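5/24/19 — equipment planning, hand-held grippers

Jui-lin Chou wants the order list settled before the new budget opens, so I'm writing down where we are. Bedroom work first, since that's where the tools get used hardest. Thick clothes and bedding on a bed load the fingers differently from the small parts we bought the first set for.

For this kind of job the tip has to get hold of a corner or an edge of something bulky and keep it while the hand moves. Wide arms are fine. The jaws themselves want to stay narrow, and the pads matter more than anything else on the tool. Quilted and slick fabrics are the ones I'd test any new pad on before paying for a full batch.

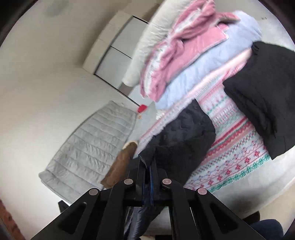

## What to buy

- Finger pads. We want 100 from Windo, same blue, same size. They are a consumable and should go on the consumables line, which has room.
- Pivot pins. Four per gripper. Buy spares with the pads and keep them in the same drawer.
- Grippers. Request is for 6 more, three pairs. Verex quoted 888 for the lot, shipping included. Musdale hasn't answered the second email.
- Cases. Lui sells a hard case that takes a pair. Can wait.

Jui-lin asked whether we could get by with single grippers and skip the pairs. For picking up one shirt, yes. For folding a blanket or squaring up a stack I'd say no, and I don't want to write a plan that assumes one hand. If the money is short I would rather drop a pair than split them.

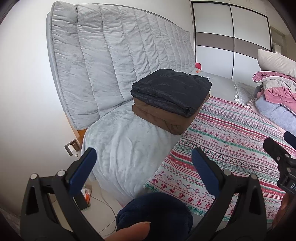
Lead time from Verex is 41 days from the purchase order. If we hold off for the fall review we won't have anything in hand before December, and the bedding tasks will have to share with the kitchen group. I'd put the pads and pins through now on their own order — they don't need the second signature — and send the grippers up separately.

Storage also needs a line. The current shelf is full and the tools end up stacked with the arms tangled. Two more bins would fix it.

## Not buying

A fixed arm for the bedroom. It came up again. The mount, the guarding and the floor work cost more than the arm does, and we'd lose the option of moving to another room. Leave it off this year's list.

## To do

- Get the Windo quote in writing, with the pad material stated.
- Ask Verex if pins are sold separately.
- One more try with Musdale, by phone.
- Jui-lin to check which account the bins go on.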